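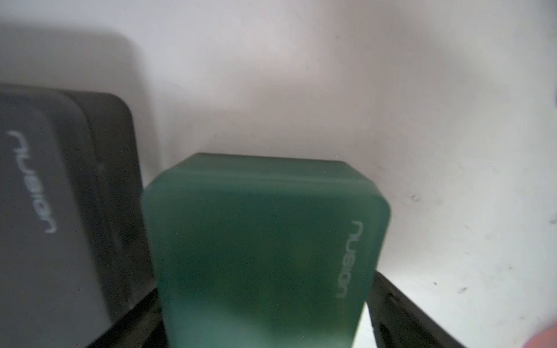 Setting the Table in Lozano Hall

An undergraduate course at Nidport College asks students to teach a pair of robot arms the ordinary work of a kitchen. The results will be shown at the Lurkosar Student Manipulation Challenge this spring.

From the Engineering pages of the Nidport College Magazine, January 2025

The teaching laboratory on the ground floor of Lozano Hall was built for machine tools, and the floor still carries the bolt holes. Since the start of the academic year it has been home to Household Manipulation, a two-semester project course open to juniors and seniors in any department. Enrollment was set at 32. The students come mainly from mechanical engineering and computer science, with smaller groups from psychology, industrial design and nutrition, and every one of them is expected to learn to drive the robots by hand before writing a line of code.

The subject of the course is easily stated. A pair of arms faces a table, and on the table are the things a person might leave out after lunch. The arms are to put them in order. Containers should be moved to where they belong, lids matched and pressed on, and flatware picked up and laid down again. A child of six can manage most of this. For a robot with two-fingered hands it remains difficult, and the faculty chose it for that reason.

"We wanted a problem that every student had already solved many times in their own kitchen," the course handbook says. "When the robot fails, they can look at their own hands and ask what those hands know."

The station the students use is called Hiro. The name was chosen by a vote of the first class and has since been applied to the arms, the frame, the computer under the bench and, in conversation, to the course as a whole. Students speak of "having Hiro" in the way that others speak of having chemistry.

Learning by Demonstration

Hiro is taught by example. A student takes hold of a pair of hand controllers and guides the arms through a task from beginning to end while the cameras and joint sensors record what happens. There is a camera close to each gripper, giving a near view of whatever the fingers are approaching, and another camera fixed over the workspace. When enough demonstrations have been gathered, the recordings are used to train a model that attempts the same task without a person at the controls.

The difficulty lies in the word "enough." In the fall semester, each team was required to submit 210 accepted demonstrations of its assigned task. A demonstration is accepted only if a student from a different team has watched the recording in full and signed for it. Recordings with a long pause in the middle are returned, as are those in which the operator corrects a mistake so quickly that the motion would be a poor lesson for the machine. Slow corrections are kept. The instructors hold that a robot should see some recoveries, provided they are clean.

Students report that the review work changed the way they drove. It is an uncomfortable experience to watch one's own hesitation played back from a few inches away, with a container wall filling the view and the gripper drifting to one side of it. Several teams rewrote their approach after the first round of returned recordings. One began naming each stage of the task aloud while driving, a habit that spread to the rest of the laboratory and has made the room noticeably louder than it was in September.

The Work at the Table

Storage containers were introduced in the second half of the fall. Before that, the class had worked with foam blocks and wooden pegs, objects that forgive a crooked grasp. A plastic container does not. Its wall gives slightly under the fingers, its rim may be wider than its base, and when it is lifted by one side it tends to swing. Dark containers placed side by side present a further problem, as the boundary between one and the next can be hard to find from a camera that sits very near them. The teams were advised to vary the positions from one recording to the next and to resist the urge to tidy the table into the same arrangement each time.
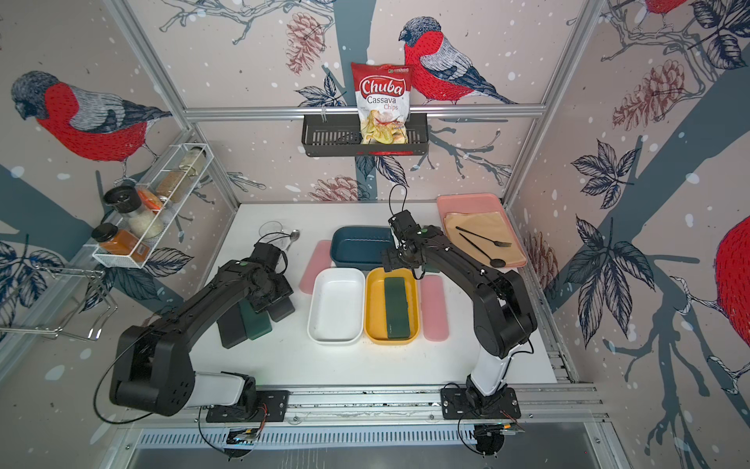

Hiro's two arms at work over containers, lids and tableware in the Lozano Hall laboratory.

Lids brought the first serious disagreement of the year. One group of students argued that a lid should be pinched at its edge and lowered like a page. Another preferred to slide it toward the front of the table until part of it overhung, so that a finger could pass underneath. Both methods were recorded, and the instructors declined to settle the matter. The models trained on the two sets were then run in alternation through an afternoon. The sliding method proved more dependable with flat lids and quite hopeless with anything that had a lip, and the teams have since divided the work according to the shape of the lid.

Flatware has been harder still. A spoon lying flat on a table offers the gripper very little to hold. Placing it on a mat helps, as the fingers can press into the soft surface and close under the handle, but a mat may wrinkle or travel. The students have been asked to include cases in which one utensil lies across another. In those cases the order of picking matters, and the model must learn that order from the recordings alone, with no rule written down for it anywhere.

By the close of the semester in December, the class as a whole had more material than any previous year. Teams that met the requirement early were permitted to continue, and one of them finished with 603 accepted demonstrations of a single two-handed task, in which one arm steadies a container while the other closes it. The team's final report is frank about the benefit. Performance rose steadily through the first part of the collection and then leveled off, and the later recordings added less than the authors had hoped. They concluded that the time would have been better spent moving the containers to parts of the table they had neglected. The report has been placed on the reading list for next year.

Two Arms, Two Habits of Mind

Much of the discussion in the weekly seminar concerns the relation between the two arms. Most people have a leading hand and a helping hand, and they drive the robot accordingly. In the early recordings nearly all the work is done by one side, and the other arm waits above the table for a turn that seldom comes. The psychology students in the course have taken this up as a project of their own. They are studying whether left-handed operators produce different demonstrations, and whether a model trained on a mixture of operators becomes confused or more capable. Their findings will be presented to the department in the spring.

The industrial design students have looked at the opposite side of the problem. Their interest is in the objects, and in what makes a container easy or difficult to pick up for a machine and for a person with limited grip. They visited a residence for older adults in Nidport on two occasions in the fall and watched the residents open and close the containers they use daily. A good many of the techniques they saw were familiar from the laboratory - bracing against a wall, using the edge of the table, turning the whole object when the wrist would not turn. The design group has proposed that the residents be invited to Lozano Hall to drive Hiro themselves, and the college is reviewing the arrangements.

Preparing for Lurkosar

The Lurkosar Student Manipulation Challenge is open to undergraduate teams and is held over a weekend. Entrants are given a table they have not seen before and 18 minutes in which to put it in order without human control. Points are awarded for each object correctly placed, and points are removed for anything dropped to the floor. The rules permit a single restart.

Nidport has entered once before. The team that year was well prepared for the objects and poorly prepared for the room, where the light fell from one side and left a heavy shadow on part of the table. The present class has taken the lesson seriously. Since the fall break, students have been changing the laboratory lighting between sessions and keeping a log of the settings, and a portion of every team's recordings must now be made under conditions the operator finds unpleasant.

The spring syllabus is given over almost entirely to the challenge. Teams will be merged into a single entry, with separate groups for data collection, training, hardware and evaluation. The evaluation group has been given the authority to stop any run and to refuse any result it cannot repeat - a responsibility its members asked for in writing at the end of the fall.

Household Manipulation carries four credits per semester and may be counted toward the engineering design requirement. Students wishing to enroll for the coming academic year should submit a one-page statement of interest to the engineering office in Lozano Hall. No prior experience with robots is required. Applicants from the humanities are encouraged to apply, and a short evening session at the controls will be offered to those who would like to try the station before deciding.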